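2. Contexto y método

Los convenios de cooperación entre empresa y ayuntamiento suelen estudiarse por su importe. En este trabajo nos interesa el mantenimiento posterior de las obras, que muchas veces queda sin responsable escrito. Revisamos 22 convenios firmados por la empresa Skostico con municipios de su zona industrial. 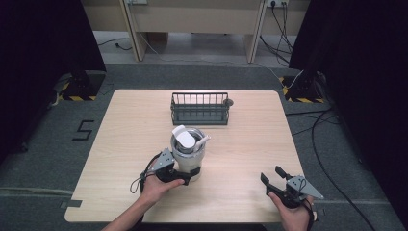 De cada convenio se anotó el tipo de obra (parque infantil, acera, alumbrado) y la duración del compromiso. En 70 de las 100 obras incluidas, el texto no dice quién paga las reparaciones – tampoco lo dicen los anexos. La clasificación fue hecha por dos lectores de manera independiente.
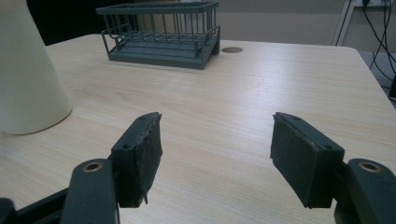
Teemu Koivisto

Las entrevistas con técnicos municipales se realizaron en noviembre. Varios de ellos consideran que la donación resulta cara cuando el presupuesto ordinario no crece. El caso de Bukitz es distinto: allí el convenio prevé una revisión anual a cargo de la empresa, y el ayuntamiento conserva el derecho de pedir otra.

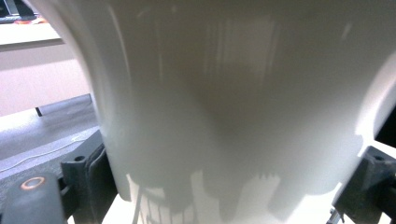
Figura 2. Objeto blanco de superficie lisa y brillante, vista cercana.

Los acuerdos con cláusula de este tipo se analizan por separado en la sección siguiente.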